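Amell House, ground floor workshops
Monthly walk-round: fire, electrics, trip hazards and housekeeping
October. Completed by Kirsty Cheetham. Start 2 pm.
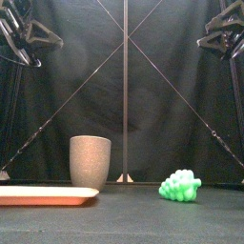
Marks used: OK = no action. ACT = action needed, see comment. N/A = does not apply to this floor. Write a comment against every ACT. Comments against an OK are optional but useful to whoever does next month's round.

1. Ways out

1.1 Corridor clear from front door to rear fire door: ACT
Flat-packed boxes leaning on the wall outside unit 2. Florkine have been told before. Moved while I was there, but they need a proper place for cardboard or it will be back by the next delivery.

1.2 Rear fire door opens fully with one push: OK
Stiff at the bottom. Swells in damp weather. Keep an eye on it.

1.3 Exit signs lit: OK

1.4 Emergency lighting flick test: ACT
Fitting by the toilets did not come on. Charging light is off too, so probably the battery. Prydderch to quote.

1.5 Outside path and gate clear: OK
Leaves need sweeping. Gate padlock was off, as it should be in working hours.

2. Fire equipment

2.1 Extinguishers on brackets, pins and tags in place: ACT
CO2 extinguisher in the corridor was on the floor, holding the kitchen door open. Put back. The door has a closer on it and must be left to shut.

2.2 Service labels in date: OK

2.3 Call point tested: OK
Used the one by the rear door this time. Sounder heard in all units with the doors closed. Faint in the kitchen with the extractor running.

2.4 Fire blanket in kitchen: OK

2.5 Assembly point notice up and readable: ACT
Still shows the old car park layout. New one printed, needs laminating.

3. Electrics

3.1 Distribution cupboard locked, nothing stored inside: OK

3.2 Extension leads not plugged into one another: ACT
Two joined together in the Jolamari office, behind the filing cabinet, feeding a heater and a kettle. Unplugged. Heater to go straight into the wall. They have asked for another double socket and I think they should have it.

3.3 Plugs, leads and sockets undamaged (look only): OK
Faceplate by the sink has a hairline crack at one corner. No live parts showing. Added to Prydderch's list for the same visit.

3.4 Appliance test labels in date: ACT
Kitchen microwave has no label. It is newer than the last round of testing. Include it in the next one.

4. Floors, storage and lifting

4.1 Floor coverings flat and fixed: ACT
Carpet edge lifting at the threshold of unit 7. Taped for now. Tape is not to be counted as the repair.

4.2 Spills kit stocked: OK
One bag of granules opened, plenty left.

4.3 Racking upright, beams locked, load sign visible: OK
Sign says 1,000 kg per bay. Top level is mostly empty packaging. Heaviest items are at the bottom where they belong.

4.4 Steps and ladders: ACT
Rubber foot missing from the small stepladder. Tagged "do not use" and locked in the store. Replace the ladder, it is not worth mending.

4.5 Trolleys: OK

5. Welfare and first aid

5.1 First aid box complete: ACT
Short of eyewash and medium dressings. Plasters fine.

5.2 First aider names on noticeboard: OK

5.3 Hot water at kitchen tap and basins: OK

5.4 Office temperature: OK
22 degrees in the Jolamari office, heater off. Cooler in the corridor.

5.5 Accident book present: OK
No new entries.

6. Outside stores

6.1 Gas cylinders caged: N/A

6.2 Bins away from the building, lids shut: ACT
Paper bin was hard up against the wall under the window. Pulled out to the painted line.

Carried over from last month
Handrail bracket, front steps: done.
Loose ceiling tile, corridor: done.
Rear light on a timer: not done, waiting for the part.

Copy to each tenant and one in the folder by the front door.
Signed: K. Cheetham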